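登壇メモ 「そのロボット、来期の予算に入れる前に」

話し手:Sekar Kusuma(Wurkstead 設備計画)
持ち時間は質疑込み。急がないこと。前回は見積もりの話で早口になった。

■ 出だし

自己紹介は短く。Wurksteadで設備の予算を見ている。ロボットの専門家ではない、と最初に言う。稟議書に判を押す前の書類を読む係。今日の話は、その書類のどこを疑うか。

会場に聞く。「デモを見てから予算を組んだことのある人」。手が挙がったら、そのまま次へ。挙がらなくても次へ。

今期、うちに上がってきたピッキング用アームの提案は5件。どれにも「多品種対応」と書いてあった。この言葉の定義を書いていた提案書は一つもない。ここで少し間を置く。

■ シミュレーションの成績表をどう読むか

最近の提案書には、実機の動画の代わりにシミュレーションの結果が付いてくる。それ自体は構わない。実機を借りて工場に置くより安いし、条件を変えて何度でも回せる。営業担当のRemo Parisiさんも、そこを強調していた。

ただ、私が読んだPlurka社の資料では、試行回数が2,763回、成功率の欄は立派な数字で、肝心の「何を成功と数えたか」が脚注にもない。持ち上げたら成功なのか。所定の位置に置いたら成功なのか。置いて倒れなかったら成功なのか。この三つで、うちの現場では意味がまるで違う。

次のスライドを出す。しばらく黙って見てもらう。

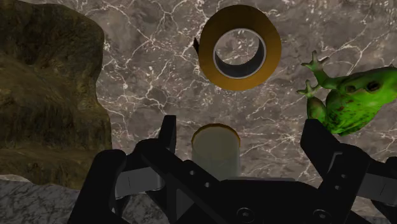 画像:Hutapea シミュレーション班

CGです。大理石模様の台の上に、テープ、緑のカエル、岩のようなもの、それに半透明の円筒容器。黒いグリッパーの指が容器の両側に来ている。

聞きたいのは、この品ぞろえと御社の棚がどれだけ似ているか、ということ。うちの棚にカエルはない(笑いが来なければ流す)。テープはある。透明な容器は山ほどある。

物の種類がばらばらなのは、試験としてはむしろ良いと思う。疑っているのはその先で、この一瞬を見ても、容器をつかめたのかどうかは分からない。指が両側にあるだけ。提案書に静止画しか載っていないときは、前後の動画を必ず請求する。出てこなかったら、出てこなかったと記録に残す。

透明なものについて。うちのNadhirah Sopacuaは検査工程の担当で、透明容器では深度カメラにずっと苦労してきた。画面の中で描かれた半透明と、照明の下で反射する実物の半透明は同じ扱いにできない。シミュレーションがセンサーのノイズまで入れているのか、位置の正解値をそのまま制御に渡しているのか。後者なら、あの成功率は「目が完璧な場合」の数字。ベンダーにこの質問をすると、たいてい「確認して折り返します」になる。折り返しの期限を書面でもらうこと。

背景の模様も同じ。台の柄を変えて回したかどうかを聞く。うちの作業台は傷だらけの灰色一色で、場所によっては古いテープの跡が残っている。

■ 見積もりに載らないもの

ここが本題。時間が押していたら前を削って、ここは削らない。

アーム本体の値段はどこも丁寧に書いてくる。書いてこないものを順に言う。

・グリッパーの指先の交換部品と、その納期
・安全柵、またはリスクアセスメントの外注費
・品目が増えたときの再調整を誰がやるのか、一回いくらか
・止まっている間の人手

最後の項目で痛い目を見た。3月に入れたBrallovのセルは、立ち上げに38日かかった。計画書では一桁の日数だった。その間、手作業のラインは止められないので、人件費は二重に出ている。機械が悪かったとは言わない。計画に「立ち上げ中の費用」という行がなかった。行がなければ、上の人は0円だと読む。

Dimas Tuhumuryの反論も紹介しておく。彼は生産技術で、導入には私よりずっと前向き。言い分は「最初の一台が高いのは当たり前で、二台目から回収できる」。筋は通っている。ただ、二台目の予算が通った会社の話を私はまだあまり聞いていない。知っている人がいたら質疑で教えてほしい。本気で聞きたい。

■ 品目数の話

うちで実際に扱っている品目を棚卸ししたら149あった。提案書の「多品種」は、そのうちのどれか。これを聞くだけで会話がかなり変わる。

おすすめの手順。まず出荷量の多い順に並べる。次に、現場の人に「つかみにくい順」で並べてもらう。二つの表はまず一致しない。ベンダーには後者の上のほうを渡して、それで試験してくれと頼む。簡単な品目で出た成功率は、予算の根拠に使わない。

実物を箱に詰めて送るところまでやる。図面やCADだけ渡すと、きれいな形のものがきれいな画面でつかまれて戻ってくる。へこんだ箱、ラベルの浮いた容器も混ぜる。嫌がられる。嫌がり方も参考になる。

■ 予算の組み方(スライド1枚だけ)

一括で買わない。評価と導入を分けて、評価の結果が悪ければ導入分は返す、と最初から書いておく。経理は嫌がるが、Wahyudi Kusumaに相談したら書式を作ってくれた(同じ姓だが親戚ではない。毎回聞かれるので先に言う)。

評価の合格条件は、見積もりを取る前に社内で決める。後から決めると、出てきた数字に条件のほうが寄っていく。私自身、一度やった。

シミュレーションの結果は候補を落とすために使う。画面の中でも駄目なものは、現場ではまず無理。逆向きには使わない。画面の中でうまくいったから買う、という稟議が来たら差し戻している。

■ 質疑で来そうなもの

「リースならどうか」→ 再調整費が誰の負担かを契約で見る。月額だけ比べても判断できない。

「補助金は」→ 私は詳しくない。正直にそう言う。締切に合わせて機種を決めるのだけは勧めない。

「結局、買うなということか」→ 違う。Brallovのセルは今も使っている。次の一台も検討中で、品目を絞った評価の見積もりを三社に頼んである。結果はまだ出ていないので、社名も数字も今日は言わない。

配布資料は品目の並べ替え表のひな形のみ。受付の横に置いてもらう。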